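Subject: Re: [home-cider] Skerar yeast and the "no sulfite" claim
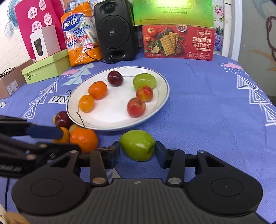
Omid, I read your note twice and I still don't buy it. You pitched one carboy with Skerar, skipped the sulfite, got a clean cider, and now the yeast gets all the credit. One carboy is a nice afternoon. I'd want to see the same juice split four ways before I changed anything in my cellar. And what juice was it? If you pressed tart fruit, the yellow-green kind with darker speckles like the apple at the top of this message, you probably had enough acid to keep most of the bugs down with any yeast at all. Try it with a bag of sweet, low-acid drops in August and then tell me how clean it is.

On Aug, Omid Zarei wrote:
> Pitched Skerar straight into fresh juice, no sulfite, no
> heat. Gravity was down to dry in no time and there's none
> of that mousy taste Aarti had last year. The guy at the
> Tokwood shop says it crowds out everything wild within a
> day. I'm never buying Campden tablets again.

The guy at the Tokwood shop sells Skerar. He also told Younes that a pinch of nutrient would fix a batch that smelled like a struck match, and Younes poured that one on the compost.

Also, mousiness can take months to show up. Yours is still young. Put a few bottles away and open them next spring, with Aarti there, because she can taste it and I know for a fact that Tarek can't.

My own numbers, for what they're worth: 106 bottles last season, all sulfited at the press, two bad ones. Both had lousy caps. I can't say the sulfite saved the rest, but it costs me next to nothing and I don't taste it.

If somebody wants to run a real split, I have 80 pounds of mixed fruit coming and will give up half the juice. Same carboys, same temperature, labels hidden until we've all written down our scores. Omid can bring the Skerar.

Maiara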